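Living with the Vametti hand-held grippers: a long-ish review 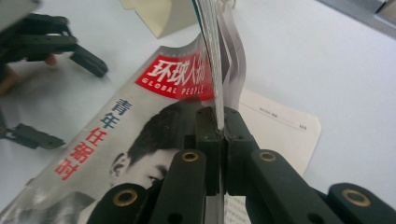

Reviews > Teaching tools

I've had the Vametti pair on my bench since May, so I think I can finally say something fair about them. They are the sort you hold yourself, one in each hand, doing the job the way you'd like the arm to do it later while the recording runs along with you. I came to them from the Livar remote handset, which I was fond of, but after an afternoon of steering with thumb sticks I was always ready for a lie-down.

My favourite test is paper. Cups and blocks are all very well, but a magazine (mine is a copy of Global People, with that lovely red masthead) will show you what a pair of fingers is made of! The blocky tips have flat inner faces, and they'll close on a bundle of pages and hold it upright without chewing the edges. Picking up one single sheet is another story. I manage it one go in 3, and Tomoyo Kubo, who has much lighter hands than I do, isn't a great deal better.

The linkage is a pleasure. The arms are chunky, rounded dark plastic with brass-rimmed eyelets at the pivots, and after 700 recorded turns mine have no wobble that I can feel. I do wish the tips were slimmer, as they hide a fair bit of whatever you're working on, and I've caught myself leaning sideways to peer round them like someone stuck behind a pillar at the theatre.

How does the teaching go? Rather well. I gave our arm 200 page-turning runs and it picked up the lift nicely, though it still dithers over when to let go. My own fault, I suspect, as I dither there too. Keep your pace steady and throw out the runs you fumbled, even when it hurts.

The grip is a little large for small hands, and the trigger spring gets tiring after an hour. At 295 for the pair I'd still buy them again, and I've already told Wenceslao Quiroga he can't borrow mine. Spare fingertips come from Droltport, and the last set took a fortnight to reach me.

Four stars from me.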